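The Rules Taped Up at Lelavley

The first rule at Lelavley is about cables. Every cable on a robot bench has to be accounted for before the arms are switched on. If it feeds something, it gets routed and tied down. If it doesn't, it leaves the table.

Hui-mei Huang wrote that rule in May, along with five others. The six fit on one sheet, and she wants it kept that way. The document it replaced, inherited from a supplier called Brorndale, ran to 60 pages.

"People signed the old one," Huang says. "I couldn't find anyone who had read it."

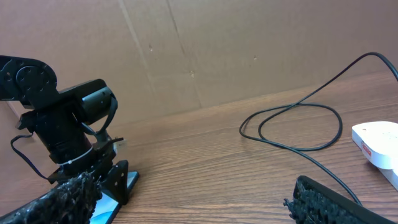 Arm and cable share the tabletop. Rule one covers both.

Rule two deals with personal items. Phones, keys and cups stay out of an arm's reach while it has power. Huang treats a phone under a gripper as a near miss and wants it logged, even if nothing was touched. The log now holds 600 entries, most of them a single line long.

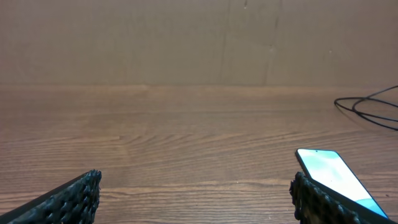

A phone within the gripper's reach is the kind of thing rule two is meant to catch.

The third rule limits each arm to a slow speed whenever a person is at the bench. The fourth says grip pads are checked at the start of a shift and replaced when they tear.

Power comes fifth. Huang wants the switch for each bench where a standing adult can get to it without leaning past an arm.
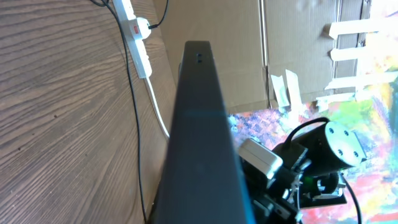 She would also like every plug labeled at both ends, a habit she picked up at Flovell, her previous employer. That one is still under discussion. Ko, the group that audits the site, has asked for it in writing.

Rule six is the shortest: if you change the bench, tell the next person.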